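Workshop tips: teaching a robot arm by hand or by remote control

Last changed 2024-09-06

These tips are for people who have a small arm at the bench, or the same arm in a simulator, and want to show it a kitchen task like putting a fruit in a bowl. I made most of the mistakes myself, first with a Kelosach arm and later with the Jetix remote handles. English is not my first language, so please excuse a strange word here and there.

Before you begin

Write the task in one sentence and stick it beside the screen. "Take the banana and put it in the orange bowl" is a good sentence. "Tidy the table" is too big for a first day. If you cannot say where the hand must let go, you are not ready to record.

Do the whole task two or three times without recording. Your fingers need to learn the handles before the arm can learn from your fingers.

Leave other things on the table. In my first April I cleared everything away, and my arm was lost as soon as somebody put a mug down. Now I keep plates, a tin and a couple of baskets near the work.

Approaching the object

Bring the gripper above the object first, then turn it, then go down. Beginners like to do all three together and they push the object away. With the fingers pointing straight down you can judge the distance much better.
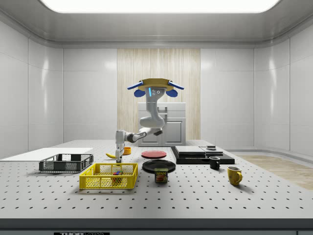

Stop for a short moment before you go down, but not for long. A long wait is also a lesson, and the arm will learn to wait. If you must think, delete the recording and start again.

Long curved things should be taken across the middle, with one finger on each side. Mugs are harder. Decide at the beginning if you take the rim or the handle, and do it the same way through the whole set. Mixing the two gave me an arm that went between them and took nothing.

Guiding by hand

If your arm can be moved by hand, hold it behind the wrist and not by the fingers. Push slowly and let the elbow follow. Check that your sleeve does not cover the camera. I lost 12 good recordings to a grey pullover.

Guiding by remote control

Sit so that your left is also the left of the arm, if this is possible. When you look at the robot from the front, everything is the other way round and you become tired quickly. With Jetix you can turn the axes in the settings, under "View side".

Set the speed low on the first day. I use 30 per cent for picking up and a little more for the empty way back.

Keep a second view open, from higher up or from the other side of the table. Baskets have walls, and from one view alone it is difficult to know if the fingers are over the wall or still before it.
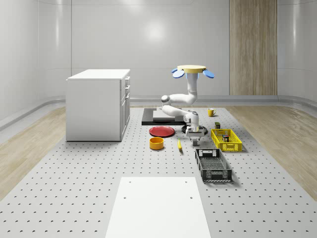 Table set for basket practice, with the yellow crate beside the gripper and the black one nearer the front.

Open the fingers only when the object is low inside the basket. Dropping from high is quicker, but light things jump out again.

How many to record

For one object and one bowl I needed about 52 recordings before the result was useful. Change the position of the object each time by a hand's width or so. With 21 recordings and the banana always on the same spot, the arm went nicely to that spot and to no other.

Keep a few recordings where you miss and then correct yourself calmly. Throw away those where you hit the table.

Looking after the files

Give each recording the name of the task and the name of the person who guided. Two people move very differently, and later you will want to separate them. I use the free Stondness sheet for this, but a paper notebook does the same job.

Watch every recording once at double speed on the same evening. After a week I do not remember any more which one was the bad one.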